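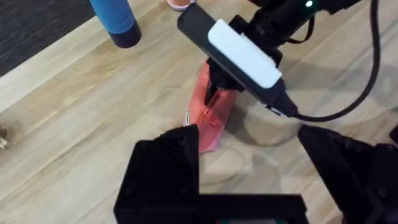 Prallwood Community Hall User Group
Minutes of the March meeting, held in the small meeting room, 7.30 pm

The meeting opened at 7.35 pm with nine user groups represented. Minutes of the previous meeting were accepted with one correction: the hire of the Durholm marquee was for two nights. The first item was floor coverings. The light wood-grain laminate with the dark charcoal carpet or rug laid over part of it was discussed as the preferred look for the playgroup room. The dance class asked that any rug stop well short of the mirrors. Agreed.

Quotes
Two quotes were received for the playgroup room. Tuncer Flooring quoted $2,000 including removal of the old vinyl. The second quote was lower but left out removal and skirting. Moved and carried that Tuncer be accepted, with work to be done in the school holidays. Playgroup will move to the supper room for the two weeks.

Kitchen
The urn has been repaired. The left-hand oven is still slow to heat and hirers should be told when they book. The fridge is to be emptied after every booking. Anything left in it will be thrown out.

Finance
Hire income for the month was $900, down on last month owing to the cancelled craft market. The power bill has not arrived. The bond for weekend hire stays at $100.

Parking
The Clandville road entrance was blocked twice during bowls. A sign has been priced and will be put up beside the gate. The question of line marking was held over.

Bookings
The choir asked to start at 6.30 pm in place of 7 pm over winter. Yoga has no objection provided the chairs are stacked by 6.15 pm. Agreed for a trial until the end of August.

General business
The side door is sticking again and needs planing. Two keys are unaccounted for; groups are to check their sets and report back by email. A request to store a piano was declined for lack of space.

Meeting closed 8.50 pm. The next meeting will be in April at the same time.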